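The town of Edton wants to sell us on the repairable household. There is a pledge, a window sticker, and a plan to spend $4,000 on a tool library at the old Narnis building. I have read the plan twice and I still don't believe it.
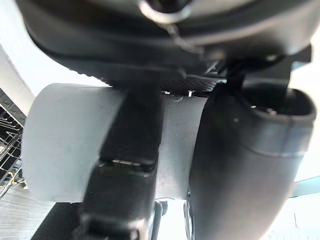 Repair is a fine thing when the object allows it. Most of what we own was put together by people who never expected us inside. Even a screw you can see proves very little. The small silver one at the end of that textured black pad is out in the open, and good for it, but a screw head tells you nothing about whether anyone will sell you the part behind it. My Sequeira kettle has 2 screws in plain sight -- and a base glued shut.

The pledge has 556 signatures so far. I'd like to know how many of those people have fixed anything since January. Signing is easy, and the sticker is free.

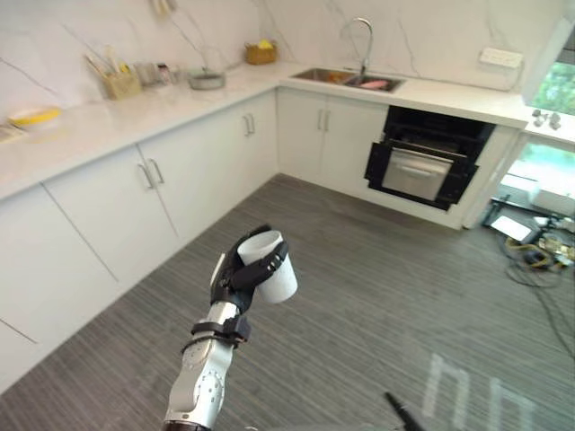
Then there is the money. Almost half of it, $2,000, goes to shelving and a sign. What's left has to buy the tools, and the plan doesn't list a single one. Fedirgate tried a tool library and ended up with a closet full of donated hammers.

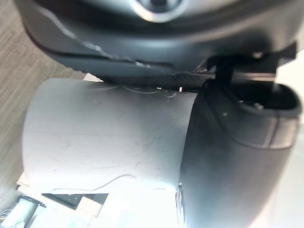

Filed under: Opinion, Local Spending

I would vote for something duller. Pay a person who knows appliances to sit at a bench one evening a month, and let people bring in their toasters. If the line goes out the door, buy shelves then.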